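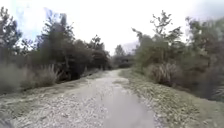

Gravel path through woodland and scrub, overcast sky.

Datasets > Gardens > Stullton Moth and Feeder Log

April, by the Grusholm garden data group

# Stullton Moth and Feeder Log

This is the data card for version 3 of the log. It holds 2366 records of moths seen at sugar feeders in home gardens of Stullton and Gisico. One record is one visit to one feeder on one night.

## How the records were made

Each garden owner painted a mix of brown sugar, old beer and black treacle on a fence post or a tree trunk at dusk. The post was checked with a flashlight at 10 pm and again at midnight. We asked everyone to use the same recipe, but in Gisico many people could not find treacle and they used molasses. These rows have `bait = M`.

## Files

- `visits.csv`: the main table
- `gardens.csv`: 19 gardens, with size, main plants and if there is a pond
- `names.csv`: local names and Latin names

## Columns in visits.csv

- `garden_id`: matches gardens.csv
- `check`: 1 for 10 pm, 2 for midnight
- `species`: Latin name, or `unk` if not sure
- `n`: number of moths on the post
- `bait`: T or M
- `rain`: 0 or 1, as written by the owner

## Known problems

Empty `n` does not mean zero. It means that the check was not done. Small brown moths are often `unk`, please do not guess them from the other rows of the same garden. Two gardens in the Motaung street area share a fence, so the same moth may be in both.

Exact addresses are removed. Garden positions are moved to the nearest corner of a grid of 3000 feet.

## Use

Free for any use with credit to the log. If you find a wrong name, open an issue and give the row number.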